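Starkdale Makers Board > Automation > Laundry folding, where are we really?

lukon_shop
Posted 3/1/19
My wife runs a small wash-and-fold place and I keep the machines going. Every year somebody tells her that folding will be automated soon. Washing and drying already take care of themselves. Folding is where the hours go. We do more than 70 orders on a busy day and every piece is folded by hand. Has anyone here seen a machine do mixed clothing, not hotel sheets?

Vratislav Trnka
Sheets and towels have been done by machine for a long time. They are rectangles and you feed them by the corners. Mixed clothing is a different job. I worked nine years in a linen plant and we never had anything on the floor that would take a pair of pants out of a cart.

stistatow_iveta
I think people are too gloomy about this. T-shirts laid flat are close to solved on a bench. You find the outline, pick the fold lines, do the folds. Our group at Stistatow had a shirt routine going by September and it was decent. Slow, but decent.

Vratislav Trnka
"Laid flat" is doing a lot of work in that sentence. Who lays it flat?

stistatow_iveta
We did, at first. Fair point. But going from a heap to flat is a separate problem and people are working on it. Pants are what we have on the table now. Jeans with an elastic waist, legs out to the left, top part bunched up.
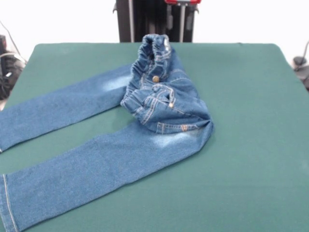 Jeans on the green cloth, waist end folded over on itself.

What makes these harder than the shirts is that the outline doesn't tell you much. The legs are easy to find. At the waist you have several layers of denim on top of each other, and the elastic keeps pulling the band into gathers, so there is no clean straight edge to look for. The orange stitching around the pockets helps a little because it shows which way the fabric is facing.

lukon_shop
That is what half our kids' stuff looks like out of the dryer. How long does a person take on a pair like that? My wife says nine seconds and she isn't hurrying.

Florin C.
Nine seconds sounds right. Shake once, match the legs, fold, fold. The shake is the part I would worry about. A person uses the weight of the legs to straighten everything out, and that is hard to copy if your gripper only holds one spot.

stistatow_iveta
Agreed on the shake. Two arms would make it easier. You can also drag the cloth against the table edge, or pull on the waist a bit at a time and look again after each pull. It adds up to a lot of looking.

zeman_retired
I don't see the business case. Say it takes 50 times longer than a person and costs as much as a van. It would have to run all night to match one worker's afternoon.

Florin C.
So let it run all night. I wouldn't care how slow it is at home. If I put in a basket at bedtime and it was done by breakfast, I'd be happy.

zeman_retired
And when it drops a sock at midnight and stops?

Florin C.
Then I have most of a basket done. Still better than what I have now.

Vratislav Trnka
At home maybe. In a shop it has to work every time. We had a feeder that jammed on one sheet in 30 and it was switched off within the month, since somebody had to stand next to it anyway.

lukon_shop
OK, so not this year for us. Iveta, would a machine that only does the first step be any use? Take a heap, hand over one item at a time, roughly spread out - my wife would do the fold. Her shoulders hurt from the cart, not from the folding.

stistatow_iveta
I would look at that before a full folder. Picking one item from a pile is further along than folding it. You'll still get two things stuck together sometimes. Message me what mix you get and what the cart measures and I'll ask Xiaoqing, she knows the picking side better than I do.

lukon_shop
Will do. The cart is 30 inches deep, I'll get the rest tonight.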